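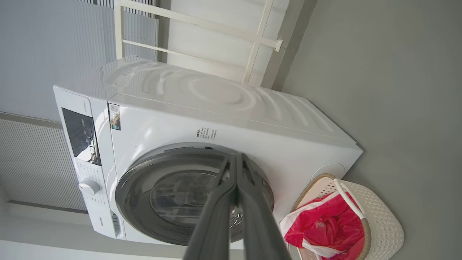 Household and Textile Care, Unit 6
The Front-Loading Washer: Parts, Loading and Unloading
Instructor: Arlo Villanueva
Handout revised May 4, 2019

Read this before the lab. Bring it with you, along with a pen and one washable item of your own. The written check covers sections 1 through 4. Section 5 is for people doing the Prudesari placement in November, but everyone should look it over.

1. The outside of the machine

A front loader has its controls along the top of the front face and a round door below. On our type the program knob is at one end of the control strip and the wash settings are printed in a ring around it. Turn the knob until the mark lines up with the program you want. Don't stop between two settings.

The door is thick for its size. It has an outer ring, an inner rim and a window that bulges inward toward the drum. The bulge keeps clothes from riding up against the glass and pushes them back into the drum as it turns. The door locks while a program is running and for a short time after it ends. Pulling on it early can break the latch. Wait for the click.

Parts to know by name:
Program knob
Display
Door ring and window
Hinge
Latch and latch receptacle
Gasket (also called the door seal or boot)
Drum
Lifters (also called paddles or baffles)

2. Inside the door

The gasket is the gray rubber collar between the front panel and the drum. It makes the door watertight. It also has a fold at the bottom where water, lint and small items collect. Socks and hair ties are the usual finds. Run a finger around the fold before and after every load.

The drum is stainless steel with small holes all over. Water passes in and out through the holes. The lifters are the raised ribs on the drum wall. They pick the load up on one side and let it fall on the other, and this is where most of the cleaning comes from. A drum packed tight has no room for the fall. Leave a hand's width of space at the top.

In the photo below, part of the red garment hangs over the bottom lip of the gasket. Closing the door on cloth in that position can pinch it and cause a leak. Push everything behind the lip first.
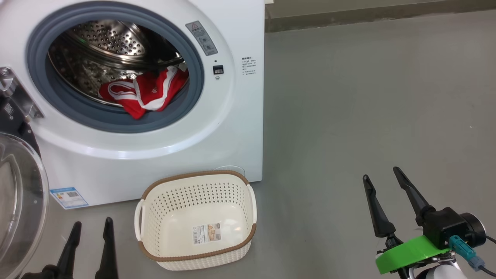 3. Labels and what they are for

There are usually several labels on the front of a washer. Learn to tell them apart, even when they are printed in a language you don't read.

Warning label. Often near the door opening. Look for the triangle with the caution mark.
Energy label. Often has colored bars. It is for comparing machines in the store and tells you nothing about how to run a load.
Rating or model label. Copy the model number from this one when you order parts.

Exercise: find the warning label on your bench machine and write down what each symbol on it means. Use the symbol chart from Unit 5.

4. Unloading

Set the basket on the floor directly under the door opening before you open the door. Swing the door all the way back. A half-open door gets leaned on, and the hinge is the part that suffers.

Work in this order:

a. Take out whatever is lying at the front, against the gasket.
b. Reach to the back of the drum and bring the rest forward. Do not pull a long item by one end if it is twisted around others. Turn the drum by hand to loosen it.
c. Turn the drum one full time and look again. Small things stick to the top.
d. Check the gasket fold.
e. Wipe the gasket and the inside of the glass with a dry cloth.
f. Leave the door open a few inches.

The curved glass and the polished steel both reflect. Color at the back of the drum may be a reflection of a piece lying at the front, so check by hand.
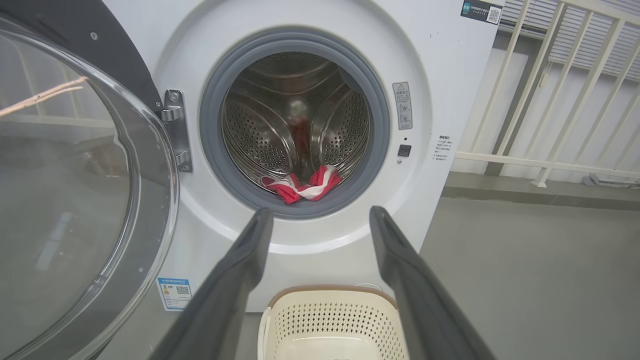 5. Notes for placement students

The Prudesari laundry uses a paper log. Write the machine number, program, start time and your initials for each load. Last year's group logged 2,256 loads, and 128 of them were rewashes. Most of the rewashes were overfilled drums. The second most common cause was the wrong program.

Baskets go back on the rack empty, handles facing out. Do not stack them with items inside.

Reading for next time: Delacroix, pages 393 to 401, on water hardness and detergent amounts. The Wistard booklet is optional.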